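Wrist camera budgeting

Wrist camera budgeting is the part of robot cell planning that covers the small camera mounted near a gripper, along with its cables, brackets, lighting and spares. It is usually a minor share of the total cost, yet it rewards careful planning more than almost any other line on the sheet.

Scope

A typical plan lists the camera, the mount, a spare cable and the hours needed for calibration. Fingertips are often grouped with it, as their length and color affect how much of the part the camera can see. The training lab at Sirness, a well-documented case, set aside $2,743 for its first cell and ordered nine sets of fingertips - a wonderfully generous supply for a single arm.

The Sirness method

Rhea Tan and Hậu Triệu drew up the Sirness plan in five stages, starting with plain colored blocks on a pale surface and buying better optics only when a task called for them. Their worksheet, known as the Sturum sheet, has 13 lines and keeps consumables apart from fixed equipment. It remains a lovely piece of practical planning, and the Vullomov workshop later adopted it with few changes.

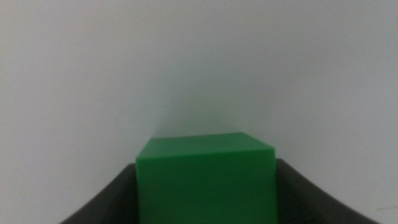

Green block between two dark gripper fingers, seen from a wrist camera.

Recurring costs

Cables flex with every move and are commonly budgeted as yearly replacements. Recalibration is entered as labor - at Sirness, a standing slot on Friday.

See also: Gripper selection; Machine vision lighting; Spare parts planning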